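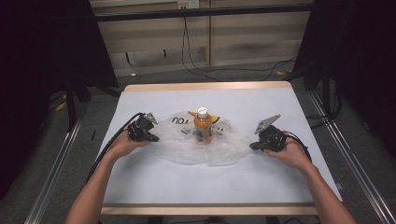

A gripper in each hand, with a plastic bag and a bottle of something orange on the table between them, at the Waromero workshop.

Bag of tricks

The members of a shared workshop in Visdale are building a robot that can put the shopping away. First they have to do it themselves, over and over, with a gripper in each hand.

The hardest thing in the Waromero workshop on a Monday evening is a plastic bag. I know this because I have just lost to one. Irén Magyar put a gripper in each of my hands, showed me how the fingers open and close, and asked me to take hold of the bag and pull it open. I pinched at the film and got nothing. I pinched again and got the table. On my third go I caught a fold, lifted it in triumph, and the bottle went over with a thump that made people look up from the far bench.

"Lovely," said Irén. "We'll keep that one."

She meant it, too. Waromero is the sort of place where a good mess gets saved to disk. It sits above a tile showroom at the bottom of Visdale, up a flight of stairs that everyone warns you about, and its 16 members share a lathe that wanders, two 3D printers, a laser cutter with opinions and a kettle. Some of them make furniture. One repairs accordions. But since the winter a good half have drifted, one after another, towards the carpeted end of the room, where the robot project lives.

The project is called Illaseo. The name came off a misprinted parts label and stuck. Its goal is cheerfully domestic: a two-armed helper that can stand at a kitchen worktop and deal with a bag of groceries. It should open the bag, take things out, stand them up and put other things in. Anyone who has watched factory robots hurling car doors about may feel this is a modest ambition. Ask them how they'd describe a carrier bag to a machine.

"With a box you can measure it and say, there you are, that's the box," Irén told me. She teaches physics during the day and has a habit of drawing in the air as she speaks. "With a bag, by the time you've measured it you've breathed on it and it's a different bag."

So the Illaseo crew have borrowed an approach that has been spreading through robotics, and which suits a room full of people with busy hands. Instead of writing rules for bags, they do the job themselves while holding the same sort of gripper the robot will one day have on the ends of its arms. Each gripper carries a camera. Every reach and pinch is recorded, from opening to letting go, and the recordings are used to train the software. Their target is 3000 of them before the arms are switched on in earnest. There's a paper chart by the door with little squares to fill in, and people get quite competitive about their squares.

I love this part of it. So much writing about robots concerns the clever bit that happens inside a computer, and so little is about the evenings spent by a table beforehand. The grippers themselves are a pleasure to hold, snug and a little front-heavy, like a decent pair of garden shears. They are the work of Béla Bodnár, a retired toolmaker who joined Waromero to restore a clock and has not, by his own account, touched the clock in a year. He is now on version 19.

Version one was carved from a block of nylon and weighed as much as a bag of sugar. Version four had a return spring so fierce that Piroska Kun wore a plaster for a week. Somewhere in the early teens Béla made a pair so light and quick that everyone cheered, and then the hinge wore out in an afternoon. He keeps all of them in a drawer, with tags. When he pulled it open for me he handled each one as if he were introducing a cousin.

"This one bites," he said. "This one sulks. This one, I was very proud, and look, you can see why I shouldn't have been."

The steel for his hinge pins comes from Kołodziej, the little engineering firm two streets over, where they let him go through the offcuts bin in exchange for sharpening their drills. The rest is printed, filed or cut on the premises. What he is after is the moment when a person forgets the tool and simply uses it, and he judges this by listening. When people chat while they work, the gripper is right. When they go silent, it goes back on the bench.

The table got nearly as much attention. It's a plain white top, edged in pale wood, sitting inside a dark metal frame, and it was Piroska who insisted on the white. She looks after the recordings and has watched more footage of small objects than anyone should. Their first table was a scarred old workbench, full of charm, and the software fell in love with the knots in the wood. It would cheerfully reach for one and ignore the apple next to it. Piroska moved everything over in an afternoon and started the chart again from nought, to some grumbling.

Cables are the remaining sore point. Each gripper trails one, and you learn to shrug it off your forearm before you start, the way you'd free a hoover lead from a chair leg. There is a wireless version on Béla's list. It has been on the list for some time.
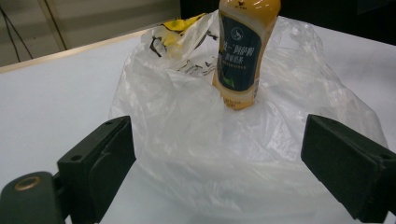
What the robot gets to learn from is its own view, and Sinan Soylu would like visitors to see that view before they offer advice on the project. Sinan is the one who turns recordings into something a computer can chew on, and he has a big screen at the end of the room for the purpose. Looked at from across the table, bagging up a drink is a nothing of a job. Seen from the gripper's camera, it's a landscape. A bottle of milk tea stands up in the middle of all that cloudy film, bright yellow, with its navy label facing you, and you think: well, there's the bottle, go and get it. Then you look lower down, where the base vanishes into the folds, and the two dark fingers are waiting on either side of a great soft heap of bag. Which crease do you close on? Where does the film stop and the tabletop begin, when one is milky and the other is white? Sinan let me stare at it for a good long minute. I changed my mind twice.

"You have had a whole life of bags," he said kindly. "It has had since March."

He is patient with it in a way I found rather moving. The training runs overnight on a computer under the stairs, and in the morning, before work, he drops by to see what it has made of the latest batch. Some mornings it's worse. One morning in May it had learned to hover above the bag, very steady, and do nothing at all, and he traced that back to a run of recordings in which one member (he won't say who, and everyone looks at Béla) had paused each time to finish a story.

That's the other thing you notice on screen: you can tell people apart. Piroska is brisk and goes straight in from the top. Irén circles. The smoothest hands in the building belong to Erzsébet Magyar, Irén's mother, who ran a market stall for most of her working life and came along one evening to bring some soup. She'd packed more carrier bags than the rest of them put together. Somebody passed her the grippers as a joke, and she opened the bag with one flick, stood the bottle in it and asked what was next.

They've studied that flick ever since. Slowed right down, it has a small sideways rub in it, one finger sliding over the other to part the two layers of film before she pulls. She had no idea she did it. Béla changed the shape of the fingertips to make the rub easier, and that was how version 18 became version 19. My own attempts got noticeably better once Erzsébet had stood behind me and said "No, no, persuade it" into my ear, though I still needed several goes and she still winced.

And the arms? They're here, under a dust sheet, a matched pair bought second-hand and stripped down by Irén over the Easter holidays. They have been tried on simple things. They can pick up a sponge. They can move a tin from one side of a tray to the other, which took weeks and was celebrated with cake. With a bag, so far, they can get hold of an edge on a good day and lift it, at which point the bag folds up and everybody groans. Irén shows the clip to anyone who'll sit still. In it, just before the groan, the bag does open, just a mouthful, and hangs there. She always stops the video at that point and taps the screen.

There are arguments, naturally. Piroska wants more variety: paper bags, string bags, that infuriating sort with the drawstring. Sinan wants the opposite, the same few things until the software has truly got them. Béla wants softer fingers. Erzsébet thinks they should teach it to put the eggs on top, and can't see why this wasn't the first thing anyone thought of.

I stayed until nine and filled in four squares of the chart, in pencil, with my initials. On one of them Piroska has written "bottle fell over, good" in red. The workshop is open to visitors on Monday evenings, from six until the last person wants to go home, and if you do call in they'll have you holding the grippers before your coat's off. Mind the third stair.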